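2022-01-23 - sim bench, W1 cell

Sunday, so the render queue is all mine. Goal for the session: get the demo set for the pick task up to 200 usable episodes before Ayana comes back and asks why it isn't.

Scene loads cleanly after Kidus's fix to the table import. Arm, mat, yellow W1 board, all where the config says. The arm has better posture than I do.

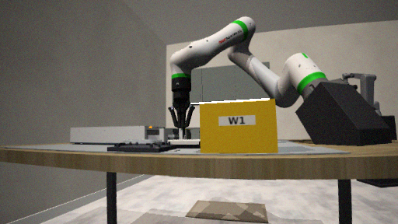

Collection, first batch

Teleop through Jutel, as before. Kept 137, threw out the rest. Most of the rejects are mine: I hesitate above the part, and the policy learns to hesitate above the part. Last week's model had picked up my indecision perfectly, which is more than it managed with the grasping.

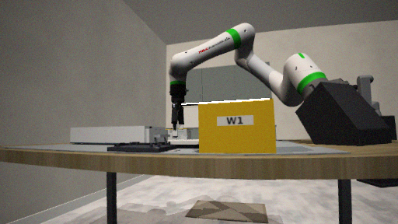

New rule, agreed with Shahzad: any pause longer than 6 seconds and the episode goes in the bin, however nice the ending. He wanted four. He also doesn't have to drive the thing.

Gripper close events are still logged one step late. Gebremedhin says it's the logger, the logger's author (also Gebremedhin) says it's the controller. Shifted the labels by hand for now and left a note in the loader.
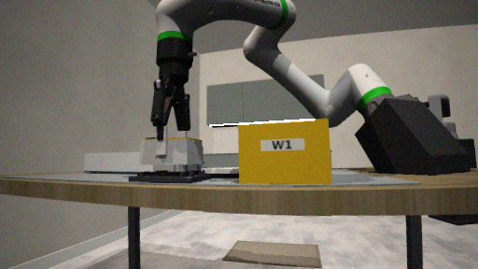 Second batch went faster with the approach speed turned up. Camera jitter on, lighting jitter off - the last lighting sweep gave us 1020 frames of near-total darkness, labeled with great confidence.

Still to do: randomize the tray position properly, ask Robel whether the W1 board can move out of the front view, rerun the loader check. 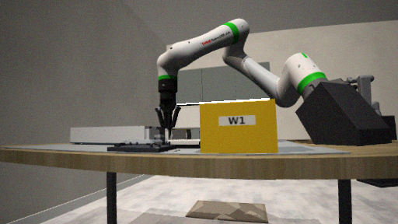
W1 cell, front view, gripper down near the black fixture.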